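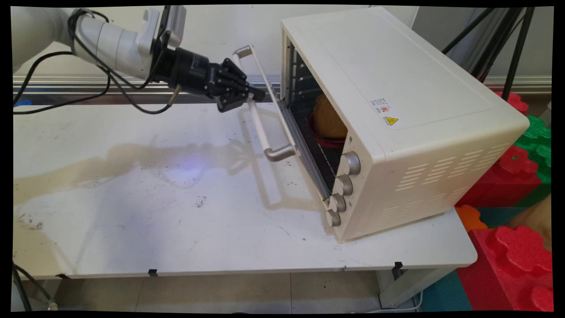 Figure 10. Hand at the upper end of the door handle, door open.

Checking the door position

1. Set arm speed to 35 percent in the Gruko panel.
2. Jog the hand to the door handle. Keep the fingers curled – do not close them fully.
3. Check that the cables at the wrist hang free of the door.
4. Save the pose as DOOR 2.
5. Back the arm off and repeat the move twice at the same speed.

Note: If the oven is moved on the table, save the pose again.

Caution: Stay clear of the arm while it moves. Do not rest tools on the open door.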